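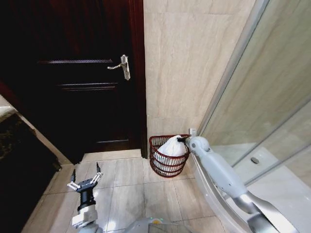 From: Yasmine Salem
To: Aseo maintenance list
Date: Friday, January 31, 2025
Subject: Re: Gripper pivot pins, Aseo unit

Milan Van Leeuwen wrote:
> The left gripper closes late when it takes hold of a bag. Should
> we replace the pivot pins or recalibrate first? The log shows
> 2,964 cycles from November to date.

Dear Milan,

Please recalibrate first. Power down the arm, wipe the linkages with a dry cloth and check each pivot pin for side play – by hand, without tools. 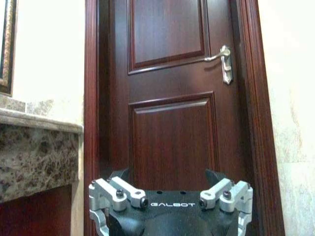
If a pin moves, stop there and report it to Hatem Tazi, who holds the spare sets. If all are firm, run the open and close routine 19 times and send me the log.

The wrist camera must be checked again after any work on the fingers. The bathroom door handle remains the approved reference target.

Kenza Belhaj will update the service sheet on receipt of your results.

Regards,
Yasmine Salem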